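How Do Cartoons Move?

Hi, I'm Paweena, and I make animated films for a living!

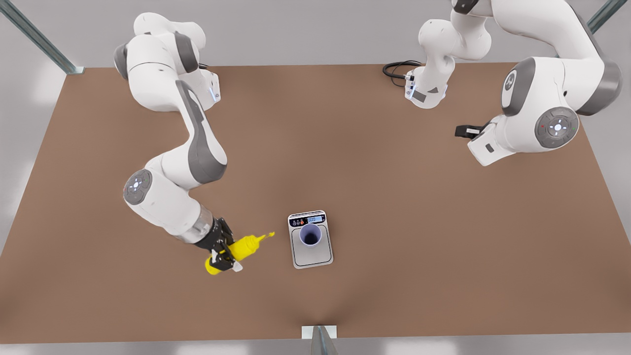
Two robot arms over a brown table, made on a computer.

I'll tell you a secret about cartoons: nothing in them moves. Every film is a big stack of still pictures, and each one is a tiny bit different from the one before. When they flash past very fast, your brain joins them up, and you see a fox running or a boat rocking on the waves.

My last film was called Sasby, and it's about a goat who wants to be a sailor. It lasts less than 3 minutes, but it took 2,789 drawings! My friend Danai drew the sea (he loves waves – I can't stand drawing them) and I did the goat. Her ears gave me so much trouble that I drew one of her sneezes 28 times.

Want to try it? Get a pad of sticky notes and a pencil. Draw a ball at the bottom of the last page. On the page before it, draw the ball again, just a little higher. Keep going until your ball gets to the top, then flip the pages with your thumb, from back to front.

If your ball jumps around, move it a smaller bit each time. Mine still jumps sometimes – I just call it a very bouncy ball.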